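Pick of the litter
We gave two grippers one bedroom floor and a wire basket. The carpet had its own views.

There is a particular silence that falls over a room when an expensive machine is deciding what to do about a crisp packet. I have spent much of March in that silence, and I have come to quite like it.

The question was simple enough. Clurkex and Minier both sell two-fingered hands for light household work, both claim theirs will cope with rubbish, and both illustrate the claim with a hand holding an apple. I have never had to clear apples off a bedroom floor. So we made a mess of the usual sort – wrappers, cups, balls of paper – and let each make take its turn on the same pair of arms, run by the same Zirnico controller.

The Clurkex is the stronger of the 2, and wants you to know it. It closes on a paper cup with the confidence of a man shaking hands at a golf club, and the cup comes off worse. Turn the force down and it behaves, but then it starts dropping bottles. On flat scraps it was hopeless until we let it scrape along the pile, after which it brought up the scrap and a fair amount of carpet.

The Minier is slower and fussier. Its fingertips give a little, so it can get beneath a foil wrapper without chasing it under the bed, and it let go of things over the basket without flinging them. It also costs 800 pounds more, and the fingertips wear. The manual calls them consumables, a word I associate with printers and regret.

Neither maker has much to say about baskets. A cup has to be carried over the rim, and a rim is just the height at which a wrist likes to run out of ideas. The Zirnico's answer was to come in from the side, low, and lift at the last moment. Ndlovu, whose rival controller we tried for an afternoon, prefers to go up first and think later. It is safer and takes an age, and I would still choose it for any room with a lamp I was fond of.
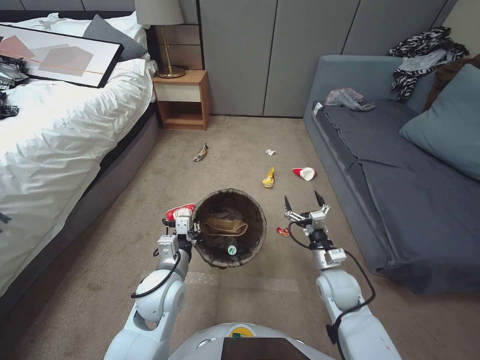
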